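Publié le 1er mai 2022
par Hilde Willems

Textiles d'ameublement, séance 6 : le motif et son rapport

Bon, on reprend là où on s'était arrêtés en avril, c'est-à-dire au moment où Sivaprasad Pillai m'a demandé pourquoi je parlais tout le temps de « rapport » alors qu'il n'y avait aucun rapport entre les deux tissus que je montrais. J'ai ri, mais la question était bonne, et je me suis rendu compte que je n'avais jamais défini le mot devant vous. Alors allons-y.

Le rapport (ou raccord, selon les ateliers, et on vous corrigera dans un sens ou dans l'autre suivant l'endroit où vous ferez votre stage), c'est la plus petite portion du dessin qui, répétée, redonne tout le tissu. Vous avez un rapport en hauteur et un rapport en largeur. Sur un petit semis, il peut faire quelques centimètres. Sur un grand floral de chambre, il dépasse facilement la taille de votre table, et c'est là que les ennuis commencent, surtout pour le métrage !

Trois façons de répéter, à connaître par cœur pour l'examen :

Le raccord droit : le motif se retrouve à la même hauteur d'un lé à l'autre. Facile à poser, facile à lire, un peu raide parfois.

Le raccord sauté : on décale d'une demi-hauteur à chaque lé. C'est celui que je préfère pour les fleurs (l'œil met plus de temps à trouver la grille), mais il mange du tissu, et vos clients vont vous le reprocher.

Le semis : les éléments sont dispersés dans toutes les directions, avec l'air d'avoir été jetés au hasard. Il y a bien un rapport quand même, cherchez-le.

Prenons le cas de la référence 446 de la maison Fimmont, dont vous avez tous reçu l'échantillon. Sortez-le, s'il vous plaît, et mettez-le à plat. Rapport en hauteur : 49 cm. Vous voulez quatre lés de rideau d'une hauteur coupée de 2,70 m, ourlets compris. On divise 270 par 49, on trouve 5,51, on arrondit au rapport supérieur, donc six rapports, soit 2,94 m par lé. Fois quatre : 11,76 m. La moitié d'entre vous m'a rendu 10,80 m la dernière fois ! Avec 10,80 m, vous coupez quatre lés qui ne raccordent pas, et vous rappelez le fournisseur en espérant qu'il reste du même bain.

Ah oui, le bain. Même référence ne veut pas dire même couleur. Rima Abou Jaoude, qui a fait le cours de teinture avant moi, vous l'a sûrement répété, je le répète aussi : notez le numéro de bain sur le bon de commande. Chez Geltier, il est imprimé sur la lisière, chez Gallegos il faut le demander par téléphone et ils soupirent.

Passons à l'échelle du motif. Une fleur large comme la main sur un coussin, on n'en voit qu'une, parfois coupée en deux par la fermeture. La même sur un dessus-de-lit respire très bien. Je vous conseille de toujours dessiner l'objet fini au 1/15 avant de choisir le tissu, même mal, même au dos d'une enveloppe. Hiba Aoun avait fait ça pour son projet de chambre d'hôtes, et elle a changé d'avis deux fois avant d'acheter quoi que ce soit (bravo, d'ailleurs, le dossier était superbe).

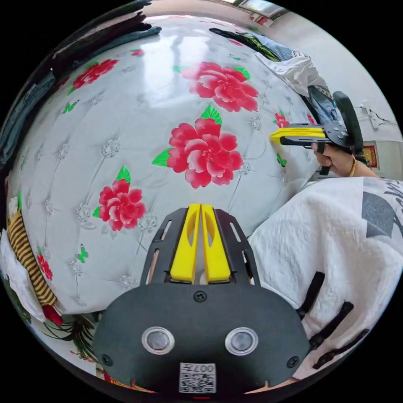 Il faut aussi penser au matelassage, parce que la piqûre ajoute un deuxième dessin par-dessus le premier. Un losange a son propre rythme, qui ne tombe presque jamais juste avec celui de l'imprimé. Deux écoles : soit on s'en moque et on pique en continu, soit on cale la piqûre sur les fleurs, et là le prix grimpe. Dans les deux cas, prévoyez que le tissu se rétracte un peu une fois piqué sur la ouate. Faites un essai, mesurez avant et après, et reportez la différence sur votre métrage total.

Et puis le sens ! Un imprimé à tiges a un haut et un bas. Sur un rideau, pas de débat. Sur un lit, on place en général le haut du motif vers la tête de lit, mais vous verrez des gens tourner le tissu pour éviter une couture, et parfois ça passe très bien.

Pour la prochaine fois : l'exercice sur la référence 737 (raccord sauté, attention au demi-rapport), et la lecture du dossier Gallell jusqu'au chapitre sur les lisières. Sawsan Sayegh ramasse les échantillons à la sortie, y compris ceux que vous avez gardés comme marque-page.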